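Most of what goes wrong with a hand-held gripper goes wrong at the screws, and I think we should stop treating them as somebody's spare-time job.

The usual habit is to build the tool, set it up on a Monday, and leave it alone until the fingers stop meeting at the tip. By then you have a stack of folding and spreading runs made with a crooked grip, and no way to tell which ones. We threw out 200 that way in February. The repair itself took less time than the argument over what to keep.

My rule for the Dekico cell is a check every 500 grasps. Close the fingers and look down the center seam. If light shows wider at one side, back off the shoulder screws, square the arms and tighten again, a little on each side in turn. Then do the small ones near the tip. Then the same on the second tool, even if it feels fine – hands get used to a bad tool very quickly.

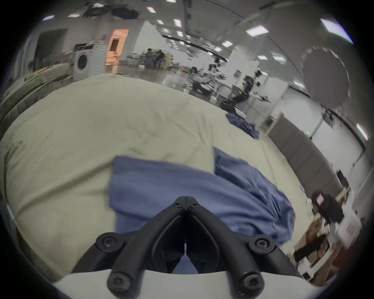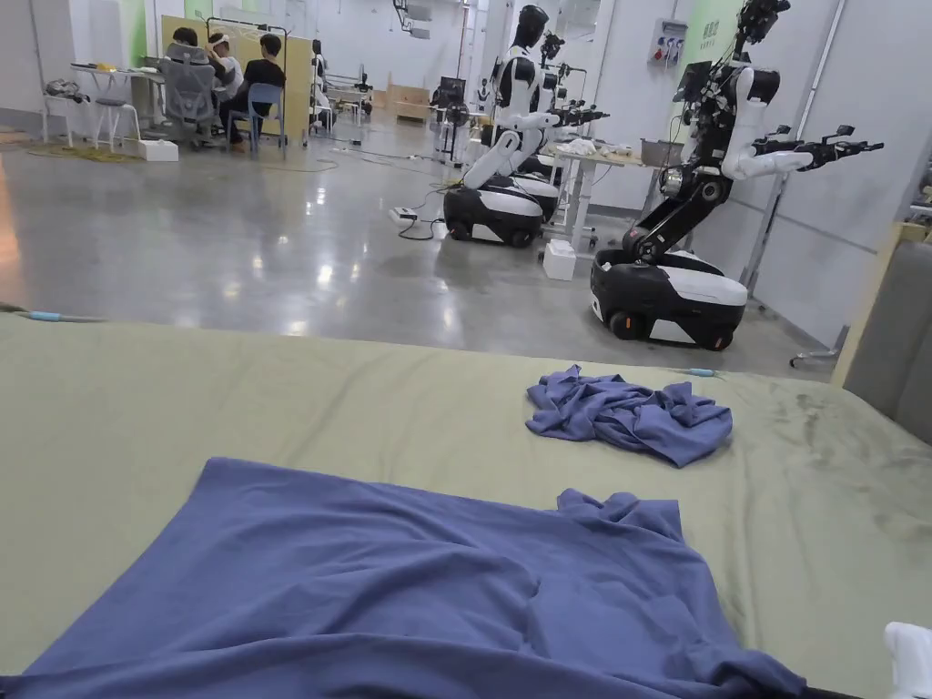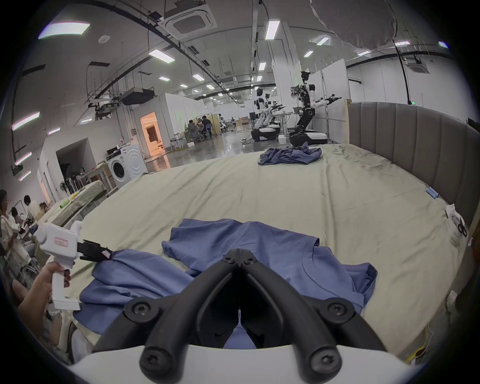
*Work with blue cloth on a broad surface, from the first and third views with a gripper in front and the second from head height.*

Ayten Değirmenci, who ran the cell before me, thinks 500 is too often. She points to a set at Hendricks that went 1,624 grasps without a touch. I don't doubt the number. I doubt that cloth tells you much when the grip is slightly off, as a soft sleeve will forgive almost anything. Try the same fingers on a thin hem and you find out.

The other objection is cost. A check takes 5 minutes and a hex key. Vitar sells a thread compound that is supposed to stretch the interval, and I would use it, but I would still look at the seam.

Write the check on the same sheet as the runs, with initials. Ours used to live in a separate notebook, and for most of the winter the notebook was in a drawer at Sternano.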